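She Fixes the Radios Other People Give Up On

It takes a while to get an interview started with the owner of Nastier, the little repair shop on the hill in Flonham, because first there is tea, and then there is the matter of which chair is safe to sit on. The name makes people laugh and she is used to it. "My brother painted the sign when we were kids playing store," she says. "I hung on to it, and when I got a real store it seemed silly to buy another one."

She has been mending radios, record players and the occasional hearing-impaired doorbell for 12 years now, ever since the Mac Suibhne plant let her go one December. She had worked there as an inspector, and she will tell you at length how much she liked it - the quiet, the good lamps, the lunch crowd. "I cried in the parking lot for maybe two minutes, and then I drove home and took the back off my mother's kitchen radio. It had been humming since I was in school."

The fix was a single tired part. She still has it, in a saucer by the register.

Word got around the way it does in a town this size, and by the next spring she had more radios than shelves. Her prices are still low enough that regulars argue with her about them. One man from Privton drives over with a tin of shortbread every time, whether or not anything is broken.

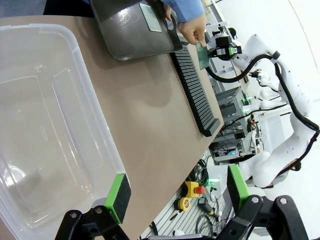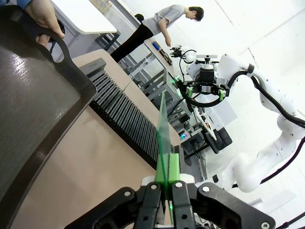
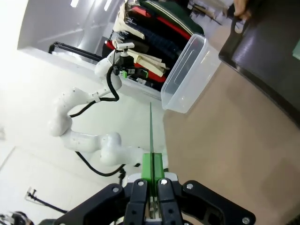
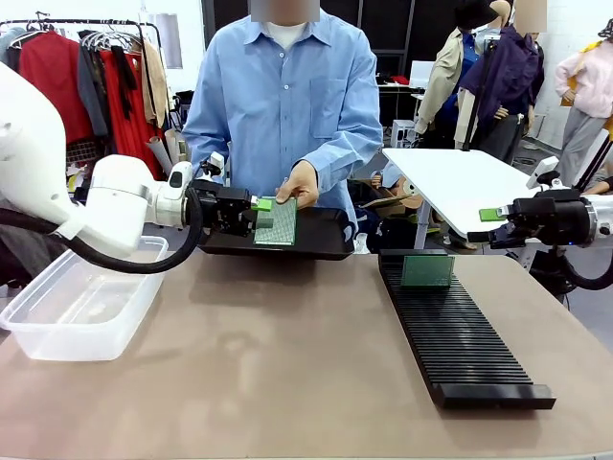 Circuit board handling at a workbench; the last picture shows a green board above a shallow black tray.

What she looks for in a customer, she says, is patience. Old sets come in with a story attached, and she likes to hear the story before she picks up a screwdriver. "Somebody tells me it quit during a ball game, well, that's useful. Somebody tells me it quit when Grandpa moved it off the refrigerator, that's even more useful."

She doesn't take everything. Anything that has been in a flood goes home again with her apologies, and she has a firm rule about clock radios after a bad week with seven of them. The biggest job she ever took on was a jukebox from a roadside diner, which ate up most of a winter and cost the owner $2,000. "He played one song on it, paid me, and asked if I wanted to dance," she says, laughing. "I had my work shoes on, but sure, I danced."

Lately she has been teaching a Saturday class in the back room, mostly for teenagers, with a couple of retirees who come for the company and stay to sweep up. They start on flashlights. She hopes one of them might want the shop someday - sign and all - though she hasn't said so to any of them yet, and she'd rather they didn't feel hurried. In the meantime there is a walnut tabletop set waiting under a dish towel, and she would like to get back to it before supper.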